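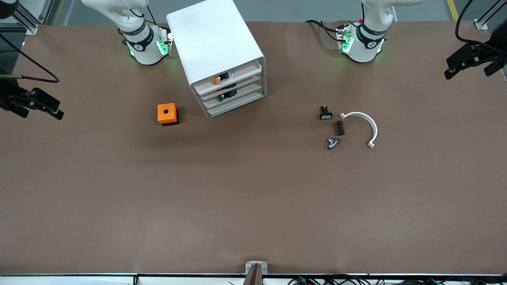
Brown paper down on the worktable, green lights on.

Right, I've been promising a thread on children's bedding for ages and the kettle's on, so we're doing it. Mostly duvets, a bit about sheets, and one long bit about a blanket I love more than is reasonable.

Background for anyone new: two kids, one box room, one slightly bigger box room. We moved the youngest out of the cot bed in December and I had no idea how many decisions that would involve. So many! I thought you bought a duvet and that was it.

First thing. Cot bed duvets and single duvets are very different sizes, and a single on a cot bed means a great heap of it on the floor by morning. We tried. She slept on top of the heap.

I ended up with the Flistby cot bed duvet, the plain cotton one, and it's been brilliant. Goes in our ordinary washing machine, comes out the same shape it went in. I've washed it more times than I'd like to tell you and there isn't a lump in it.

Tog ratings, because Jessie Dalgleish asked me last time and I gave her a rubbish answer (sorry Jessie). Higher tog, warmer duvet. Ours is a 4 and the room is on the cold side of the house. In summer she has a sheet and a cellular blanket and kicks both off.

If yours is still under one, ignore all of this and go by the safer sleep advice from your health visitor. No duvets or pillows for babies.

Covers! This is where it gets fun. The eldest wanted foxes. I looked at what felt like every fox in the country, and the Rennie set won because the foxes are small and a bit grumpy-looking, and the back is a plain mustard stripe, so you can flip it when you're sick of foxes.

It has poppers as well, big ones, and he can do them up himself. Takes him the whole length of a bath running but he does it and he's so proud.

Fitted sheets: measure the depth of the mattress as well as the length. I didn't. Ours is 16 cm deep and the first sheets I bought pinged off the corners every single night, ping, ping, like a tent coming down.

The ones that stay on are the Arkov jersey ones. Stretchy, soft, elastic all the way round instead of just at the corners. They do bobble a bit after a while, I'll admit that, but neither child has ever mentioned it.

How many sets? I'd say 3 per bed. One on, one in the wash, one in the cupboard for when a tummy bug turns up at two in the morning. I had fewer and regretted it within the month.

Best trick I've been given, from Shona Urquhart at playgroup: make the bed twice. Protector, sheet, then another protector and another sheet on top. Accident in the night, whip the top lot off, clean bed underneath. I could have hugged her. I think I did.

Right, the blanket. It's a knitted one, wool, deep blue with a cream border, and Effie Hepburn made it for us when the eldest was born. It has been a cape, a den roof, a picnic rug and a river. It's got a darn in one corner where Murdo Baxter's dog got hold of it, and I like the darn best of all.

Washing wool: cool, gentle, flat on a towel to dry. I once forgot and put it in with the school jumpers and stood watching the drum go round feeling sick. It survived, a touch smaller.

Someone's bound to ask about weighted blankets. We haven't used one and I don't know enough, so please do talk to somebody who does before you try one with a little one.

Storage: the spare sets live inside their own pillowcases. Fold the lot, stuff it in, done. The airing cupboard looks so much better and I no longer pull out four things to find one.

Old bedding goes to Alistair Leckie for the rescue kennels, he's happy with anything clean as long as it isn't stuffed with feathers. Do ask your local one, they all seem to want different bits.

Still on my list: a blackout blind that stays stuck to a window, and a bed guard that folds down without trapping my thumb. I've seen the Plarker one mentioned a few times. If you have it, tell me everything, I want to know about the hinge.

Going to fold some foxes now. Show me your kids' covers in the replies please, I love seeing them, the louder the better!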